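Sitier Cocina: conjunto de imágenes de menaje y alimentos de juguete

Ficha de datos, versión 6

Resumen

Sitier Cocina reúne 2,975 imágenes fijas de utensilios de cocina y réplicas de alimentos colocados sobre una mesa. El material está pensado para tareas de reconocimiento de objetos pequeños, segmentación y descripción de la disposición de una superficie de trabajo. Todas las piezas son de juguete o de menaje ligero, sin comida real. La ficha cubre el contenido, las etiquetas, la partición y las limitaciones conocidas.

Mantenimiento: Hryhorii Prokopenko, grupo Koval, sede de Trornside.
Última revisión: 24 oct 2018

Contenido

El inventario consta de 106 piezas con identificador propio. Se agrupan en cuatro familias:

recipientes: tazas, ollas, escurridores, cuencos
vajilla: platos ovalados y redondos, bandejas
envases: botellas de salsa, botes, cartones
alimentos: frutas, verduras, rodajas, pan

Una parte de las piezas procede de juegos infantiles comprados por lotes. El resto es menaje de plástico de tamaño normal, de modo que en una misma imagen conviven escalas distintas. Un plato puede ser de tamaño real y el plátano que tiene al lado no. La escala relativa no debe usarse como indicio de categoría.

Estructura de directorios

imagenes/ contiene los ficheros JPEG, numerados de forma consecutiva.
etiquetas/ contiene un fichero JSON por imagen, con el mismo nombre base.
inventario.csv lista las piezas: identificador, familia, nombre, color dominante, notas.
particiones/ contiene tres listas de texto: entrenamiento, validación y prueba.

Etiquetas

Cada objeto lleva nombre, color y relación con la superficie. El campo "apoyo" admite tres valores: mesa, dentro_de, encima_de. Los dos últimos exigen además el identificador del recipiente o plato correspondiente. Una botella tumbada en un plato se anota como encima_de, aunque el plato tenga reborde. El valor dentro_de queda reservado para cuencos, tazas, ollas y escurridores.

El campo "corte" indica si el objeto aparece completo. Cuando una olla u otra pieza toca el borde de la imagen se marca corte=1 y se etiqueta igualmente, siempre que el nombre pueda decidirse sin consultar imágenes vecinas.

El color se toma de una lista cerrada. Los tonos intermedios dieron problemas en las primeras versiones: el verde azulado se repartía entre verde y azul según el anotador, y el lavanda grisáceo aparecía como gris o como morado. Desde la versión 4 ambos tienen entrada propia.

Piezas ambiguas

Las réplicas pequeñas no siempre se distinguen desde arriba. Se aplican estas reglas:

Los frutos rojos se anotan como fresa o frambuesa solo si la textura es legible. En caso contrario, fruto_rojo.
Los objetos ovalados de color verde vivo, que pueden leerse como lima o como huevo, se anotan como ovalado_verde salvo que el inventario resuelva la duda.
Las rodajas de cítrico se anotan por el color de la pulpa y los gajos, nunca por la corteza.
El plátano a medio pelar tiene una etiqueta distinta de la del plátano cerrado.

Partición

La división se hizo por disposición de la mesa y no por imagen, para evitar que dos tomas casi idénticas queden en conjuntos distintos. El conjunto de prueba incluye 50 disposiciones que no comparten configuración con las de entrenamiento. Las piezas sí se repiten.

Control de calidad

Dos personas anotaron cada imagen por separado. Los desacuerdos de nombre se resolvieron con el inventario a la vista y los de color con la carta impresa. En febrero se revisaron de nuevo todas las entradas con apoyo=dentro_de, tras detectar confusiones entre plato hondo y cuenco. No se han vuelto a revisar las sombras de los plásticos translúcidos, que en algunos contornos de escurridor quedaron incluidas en la máscara.

Limitaciones

El fondo es poco variado y predominan las superficies claras. Hay pocas piezas negras y metálicas. Las marcas y textos de los envases no están transcritos. El conjunto no sirve para estimar peso, material ni volumen.

Uso y cita

Se permite el uso en investigación y docencia. Para cualquier otro uso, escribir a Grarkeretti, titular de los derechos. Cítese como "Sitier Cocina, versión 6, grupo Koval". Los errores de etiqueta se comunican indicando el nombre base del fichero y el identificador de la pieza.
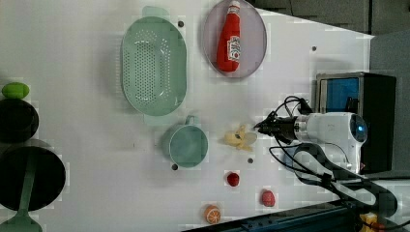
Las correcciones aceptadas se incorporan en la versión siguiente y quedan registradas en cambios.txt, con el valor antiguo y el nuevo. Los nombres de fichero no se reutilizan entre versiones.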